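Search this site Enter keywords Go

Clisel Slide Reader: Frequently Asked Questions for Patients

Last updated: 19 Aug 2026

Print this page
E-mail this page

What is Clisel?

Clisel is software that reads digital scans of tissue samples. The pathology lab at Karkside Hospital uses it on skin biopsies as a second check. It marks areas of a slide that may need a closer look and gives each slide a priority score.

Does the software make my diagnosis?

No. A pathologist looks at every slide and signs every report. If the pathologist and the software disagree, a second pathologist reviews the case before the report goes out.

Which samples are read this way?

Skin biopsies taken by punch, shave or excision. Samples from other parts of the body are still read by microscope only. The lab expects to add lymph node samples in January.

How was it tested?

The lab ran Clisel on 1935 stored slides from 906 patients whose results were already known. The software flagged 119 slides that had first been reported as clear. Pathologists looked at all of them again and changed the report on 24. Those patients were contacted by their own doctors.

Will I wait longer for my result?

Most patients will not notice a difference. Scanning is done overnight, and slides with a high score move to the front of the line the next morning. If your case goes to a second pathologist, allow two more working days.

What should I do on the day of my biopsy?

Eat and take your medicines as usual unless your clinic has told you otherwise. Tell the nurse if you take a blood thinner. Wear loose clothes that are easy to move away from the area being sampled.

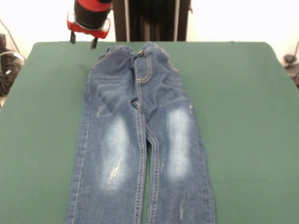
Keep the dressing dry for the first day. After that you can wash the area gently with soap and water. Call the clinic if you have bleeding that does not stop after 20 minutes of firm pressure, or if the skin becomes hot, swollen or more painful.

Who can see my slides?

Lab staff and the doctors treating you. Scans are stored on hospital servers run by Relalano. Your name and date of birth are removed before a scan is sent to the software.

Are my slides used to train it?

Only if you sign the research form, which is separate from the consent form for your biopsy. You can change your mind later by writing to the lab. Scans already used cannot be taken back out, but no new ones will be added.

Can I opt out of the software check?

Yes. Tell the clinic before your sample is taken and it will be read by microscope only.

Is there an extra charge?

No. The check is part of the standard lab fee.

Can I get a copy of my scan?

Yes. Ask for form H2 at the records desk in the Holovko Building, ground floor. Copies are supplied on a disc or by secure download and take up to ten working days.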